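Trosden Tour Guide Records, data card

Contents: 1856 guide entries from walking and paddling tours run out of Trosden and Prisora. Each row lists the route, group size, language spoken and season. Files are plain CSV, split into 9 parts.

Updated 1 January 2026. Entries from February are missing for the Okoro route, which closes that month. Guide names were removed.
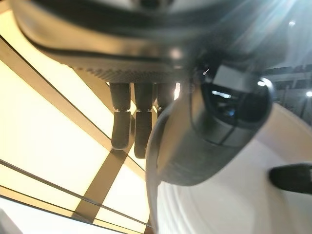

Three dark fingers under a gray housing.

License: free for non-commercial use. Credit Clutari.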